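Chapter 2
Folding and Stacking Clothes
Reading time: 2 minutes

Folding keeps clothing flat, saves shelf space, and makes each item easy to find. This chapter covers knit shirts and other light garments. Students should work on a clear, level surface that is wide enough for a shirt to be opened out fully. 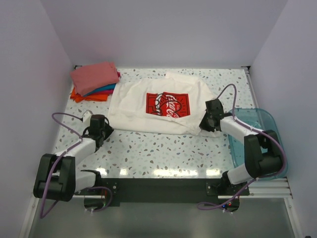 Figure 2.1. A white T-shirt before folding, with a stack of folded clothes behind it.

Before the first fold, the shirt is smoothed from the center toward the hems. Sleeves are treated in the next section.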